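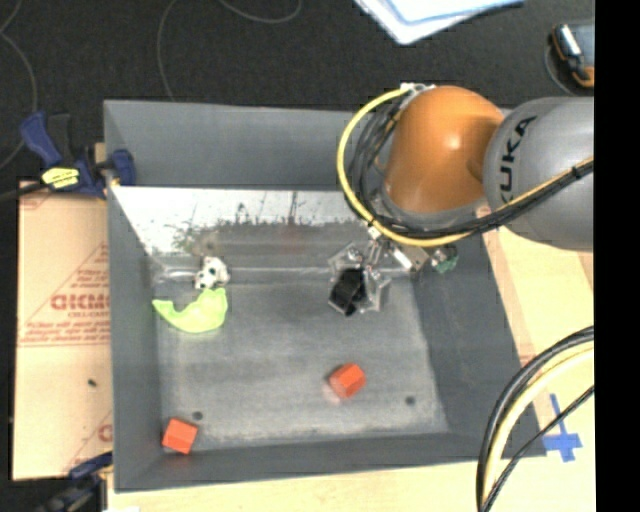

3.2 Bins and loose parts

Sorting at the Itasley site is done out of large grey bins, open at the top, with tall sloping sides. The slope matters more than we first thought. Parts dropped near a wall slide down and end up on the floor of the bin, so the corners stay fairly clear and the middle gets crowded. Scuffing on the floor comes with use. We did not replace scuffed bins during the trial, partly cost, partly because the sorters said they didn't mind.

Two bin types were compared, the Ogura (deep) and the Bristau (shallow, straight sides). Each was filled and emptied 300 times over July. Contents were small mixed parts, no packaging, tipped in by hand. Fill level was kept low for the first 200 rounds and then left to whoever was on shift.

Figure 3. Grey bin with sloping walls, a few loose parts lying on the floor.

Results were uneven. In the deep bins parts spread out more and fewer lay on top of each other. In the shallow ones they bunched up at the wall nearest the person tipping. Missed parts, meaning anything still in the bin when it was marked empty: 15 for the deep type, rather more for the shallow, though the sheets for the last few rounds were incomplete and we have left those out. Dark parts were missed most. Grey floor, dark part, poor light in the afternoon.

Wakana Yoshida repeated the count with the bins turned end to end, 327 parts in all, and got much the same pattern. Lining the floor with a pale mat was tried breifly. It helped with the dark parts but the mat crept up the slope and had to be be pulled straight after most rounds. Dropped from the main trial, see 3.4.

Cleaning was a dry brush between rounds, nothing else.

© Gristisis Working Papers | Contact the editors | Back to top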